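家务机器人到底能不能干活(家务与车间杂活自动化词条)

分类:机器人技术 | 家庭自动化 | 衣物处理 | 本条目由 Lallow 百科站用户维护,欢迎补充

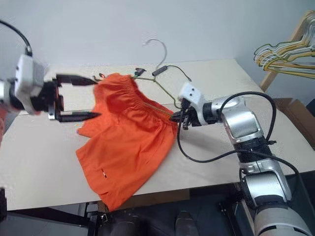 双臂机器人与一条橙色短裤,铁丝衣架已部分伸进裤腰。

先交代一下,我写词条一向啰嗦,本站的老读者都知道。编辑部的 Iman Ramadan 催过我好几回,说“百科要有百科的样子”,我改了两稿,改完自己都不想读,索性还是照平时说话的路子写。有意见请去讨论页,我每个星期六晚上会上去看。

家务机器人,广义上指能替人完成家里日常杂活的机器,从扫地、擦窗、割草,一直到叠衣服、挂衣服、收拾碗筷。车间里的杂活(装袋、理线、把软塌塌的料子放到该放的位置)在技术上跟后面这一类很接近,所以本条目放在一块儿讲。洗衣机和洗碗机算不算机器人,讨论页吵了三页半,我的意见是不算,它们是把活儿关进箱子里干的,东西怎么进去、怎么出来,还得靠人。

目录
1 名称与范围
2 已经能干的
3 衣物为什么难
4 挂衣服这件事
5 厨房
6 车间杂活
7 怎么看演示
8 价钱和时间
9 参见

1 名称与范围

中文里“家务机器人”“家用机器人”“家政机器人”经常混着用。我个人习惯把“家用机器人”留给所有在家里用的,包括陪小孩聊天的那种;“家务机器人”只指真的动手干活的。“服务机器人”范围更大,餐厅送菜的、酒店送毛巾的都在里面。查资料的时候几个词都搜一遍吧,漏掉哪个都可惜!

2 已经能干的

最成熟的是扫地,这个没什么好争的。地面是平的,机器是圆的,碰到东西拐弯就行,一次没扫干净明天再扫。拖地稍微差一点,地毯和门槛还是老问题。擦窗机器人能用,我家那台买来之后主要在柜子里住着,每次装安全绳的工夫我自己已经擦完半扇了。割草机器人在院子规整的地方表现很好,坡地和果树底下就看运气。

这几样有个共同点:机器基本不用“拿”东西。一旦要伸手去拿,难度马上换了一个级别。

3 衣物为什么难

硬东西好说话。一个杯子从左边看是杯子,从右边看还是杯子,抓住了它不会变形。布就不一样了,同一条短裤扔在桌上十次有十个样子,褶子把裤腰遮住一半,裤腿卷在里头,机器先得弄明白哪儿是哪儿。松紧腰尤其烦人,它自己会缩,你撑开这边,那边又收回去了。

学界一般把这类问题叫“可变形物体操作”。常见的几种思路,一种是先把衣服摊平再做后面的动作,步骤清楚但是慢;一种是让人遥控机械臂做很多遍,把画面和动作记下来,再训练模型去模仿。后一种这些年很热门,好处是不用给每种褶子写规则,坏处是示范里没见过的情况,它常常就愣在那儿。我在 Mallus 工作室看过他们拿毛巾练模型,纯色的叠得挺像样,换成带流苏的,两只手捏着流苏来来回回,看得我直想上去帮忙。

还有手的问题。人有五根手指,指肚是软的,还能感觉到布在滑。很多机器用的是两指夹爪,就一开一合,捏单层布的时候容易连下面一层一起捏起来。触觉传感器有不少人在做,装上去以后确实有帮助,不过耐不耐用、贵不贵,又是另一笔账。

4 挂衣服这件事

比起叠衣服,我觉得挂衣服更能看出水平,虽然大家拍视频都爱拍叠的。挂衣服要同时管两样东西:一样软的,一样带弯钩的。本条目开头那张图就是典型情形,短裤斜摊在桌面上,腰部还皱着,右边的夹爪凑在裤腰的一端,旁边正好是衣架弯折的那个角,左边的夹爪张得大大的。这活儿你我做起来不过几秒,做的时候脑子里可能还在想晚饭。

拆开来讲,大致要经过这些:找到裤腰的开口,撑开,把衣架的一头送进去,再把另一头也送进去,让腰头搭住或者夹住,最后提起来不掉。难在第三步到第四步之间。衣架进去了一半,布已经被带歪了,原先看好的位置统统不算数,得边做边重新看。而铁丝又细,有一截被布挡着,摄像头看不全,机器只能猜。

两只手的配合也值得多说两句。一只手固定,另一只手动作,这叫主从配合,比较好学;两只手同时都在动、还互相影响,就难多了。Lemlem Beyene 在讨论页留言,说她教小孩挂裤子的时候也是先让孩子一只手按住,学会了再放开。我觉得这个类比很好,就收进来了。

带夹子的裤架和不带夹子的衣架要分开算。夹子要用力捏开,夹爪既要捏得动弹簧又不能把布扯跑,我目前见过的演示里,做得利索的很少。

5 厨房

厨房我写得短一点,另有专门条目。往洗碗机里放碗盘,单个形状规则的盘子已经有不少机器能做,一堆叠在一起还粘着米饭的就不好说了。切菜在中央厨房里早就有专用设备,家里那种“土豆切一半突然想改切丝”的需求,专用设备伺候不了。炒菜机好用,但洗菜备菜还是你的事(我妈对此的评价是:那我要它干吗)。

6 车间杂活

车间比家里有利的地方在于可以改环境。灯光能固定,料子能从同一个方向来,地上不会突然出现一只拖鞋。所以很多在家里干不了的活,在车间里换个夹具就干成了。Pumitz 是一家做布艺小件的厂子,他们把成品装袋那一段交给了机器,一个班次能过 1164 件,其中 146 件要人重新理一遍再装。厂里的人跟我说这个数他们很满意,原来那个岗位总也招不到人。

我算了一下,八件里头差不多有一件要返手。放在厂里,旁边站一个人就解决了;放在家里,这个人就是你。你愿不愿意为了八件衣服里的一件专门走过去一趟?这个问题我问过不少朋友,答案五花八门,有人说当然愿意,有人说那不如一开始就自己来。

理线、插接头之类的活儿,这两年进步也看得见,前提是线的长度和颜色固定。来料一乱,照样停机。

7 怎么看演示

网上视频很多,我自己看的时候会留意几件事,列出来供参考。

有没有加速。角落里常有小字写着倍速,有时候写得非常小。

是自主运行还是有人在遥控。两种都有价值,但说明的问题完全不同,只看一张静止的照片是分不出来的,得看说明文字。

连续做了多少次。做成一次跟连做 500 次,中间隔着很远。

换一件衣服行不行。最好是换颜色、换尺码、换料子都试一遍,再换张桌子。

失败以后怎么办。我特别喜欢看会自己放下来重新抓的,比一次成功的还喜欢,这种机器放到家里才有活路!

8 价钱和时间

这一节最容易过时,我只写大概的想法。双臂的机器目前主要还在实验室和工厂里,普通家庭要考虑的除了买的钱,还有地方(它得有张桌子,周围还不能堆东西)、噪音、维护,以及家里有小孩和猫的时候安不安全。一个叫 Nicholas 的租赁项目试过按月把机器放到住户家里,放了 4 户,九月收回来的时候我去聊过,住户意见最集中的居然是“太占地方”,干得慢倒排在后面,毕竟夜里让它慢慢弄也行。

至于什么时候能指望它把一筐衣服从头到尾收拾好,我不敢写年份。以前的版本里我写过一个,被人截图了。单项的活,比如只叠毛巾、只挂同一款短裤,我比较乐观;一筐子里袜子内衣衬衫床单全搅在一起,中间还夹着一张忘了掏的购物小票,我觉得还要等。

9 参见

可变形物体操作;双臂协作;夹爪;遥操作;模仿学习;扫地机器人;衣架(日用品)

讨论页待办:厨房一节缺洗碗的数据;第 4 节想补一段关于挂衬衫的,领口和袖子怎么处理,有做过的朋友请直接改。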